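So the sleeves are finally on, and I have opinions.

If you're new, I've been working on a humanoid named Dikadach in the shared shop for what feels like my entire adult life. The shop is called Prisico, it smells like solder and somebody's soup, and I pay for a shelf and a square of floor. Most of my posts have been about legs. This one is about clothes!

I started dressing the thing back in February, when I got tired of cleaning grit out of the forearms. Every time I ran the belt sander two benches over, fine dust got into the wrist joints, and then I'd hear it — this tiny crunchy sound when the hand rolled over. I tried plastic wrap first. Plastic wrap is terrible. It bunches up, it squeaks, and it comes off in sad little ribbons.

Knit fabric was the next idea, and I'm annoyed I didn't go there sooner. I bought a couple of yards of navy, the stretchy kind, and sewed tubes on my old home machine (a Jerkier, heavy as a boat anchor, still going). It took me 7 tries to get a pattern that didn't bind at the elbow. The early ones were all too snug. You think snug will look neat and then the arm bends and the motor is fighting your seam.
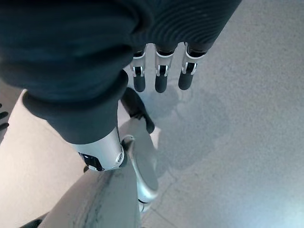
The other thing I got wrong was length. My first cuffs stopped right where the wrist starts turning, and the edge kept creeping up into the gap. Now I cut everything 2 inches longer than I think I need and roll it back. Thick roll, no elastic. Elastic was its own disaster, I'll spare you.

I did a long test last night, 74 reaches in a row with the arms going down low and coming back up, and only stopped because I wanted dinner. No crunch. One of the rolls had slipped a little by the end, so I may put in a few hand stitches. The motors ran warmer than before, which makes sense with a sweater on, but my little logging script (I call it Lu, long story) didn't throw a single warning. I'll keep an eye on it when the weather turns.

Cost so far is 12 bucks in fabric plus thread I already had. Compared to what I've spent on bearings this year, that's nothing.

Next up is the shell on the legs. I keep going back and forth on whether to repaint or leave it alone until I'm done knocking it into things. I also want to try a lighter knit for the upper arms, where there's less dust and a lot more bending. If you've sewn anything for a machine with elbows, leave me a comment, I'd love to see your pattern.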